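Atelier > Fiches pratiques > Contrôle des chargeurs

Adaptateurs secteur : la petite vérification qui fait du bien 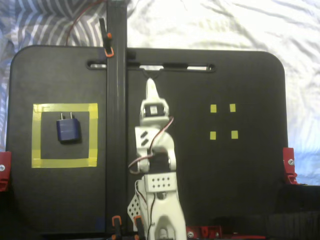
Un adaptateur bleu foncé, broches vers le haut, dans le carré jaune.

Adoptée le 2021-03-24 chez Fedumton, et je l'adore toujours autant !

[ ] Débrancher, laisser refroidir 10 minutes
[ ] Broches droites, sans trace noire — une broche tordue ne se redresse pas, on écarte le bloc
[ ] Boîtier sans fente ni jeu (secouez-le, rien ne doit bouger dedans)
[ ] Tension et intensité lisibles sur l'étiquette
[ ] Ruban du plan de travail bien collé, sinon on le refait

Commentaire : sur 29 blocs passés en janvier, sept écartés, presque tous pour une étiquette effacée. Quel plaisir de voir le tiroir enfin rangé !

Contact : Birgit Wunderlich — © Fedumton — Haut de page

Commentaires
Imtiaz Ranasinghe : Et les blocs à câble fixe ?
Birgit Wunderlich : Pareil, plus la gaine sur toute la longueur !
Tracey Mottram : Imprimée et scotchée au mur, merci.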